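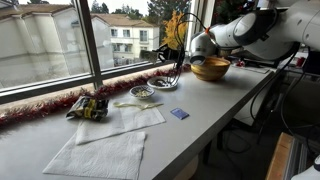 The arm over a wooden bowl at the window table. Photo: Yae Hirose

We should spend less on collecting more robot demonstrations and more on the people who give them.

I spent most of May teaching kitchen tasks to an arm by remote control. My group at Idarora recorded 473 demonstrations, and I threw out nearly 300 of them. The robot was fine. I was the problem. I paused when I was thinking, and the arm learned to pause. I came at a bowl from the left in the morning and from the right after lunch.

Mohcine Belhaj, who runs the project, wanted to fix this with volume. His view is that bad habits wash out once the pile is big enough. Maybe they do at a very large company. At our size they stay in.

Vy Nghiêm used to train line cooks. She moves the arm by hand, holding it near the wrist, and she does each task the same way every time. I would take a week of her work over a month of mine.

Yet operators are usually hired by the hour and the job is treated as data entry. Pay them as teachers. Let them practice before anything is recorded, and let them delete their own bad runs without asking.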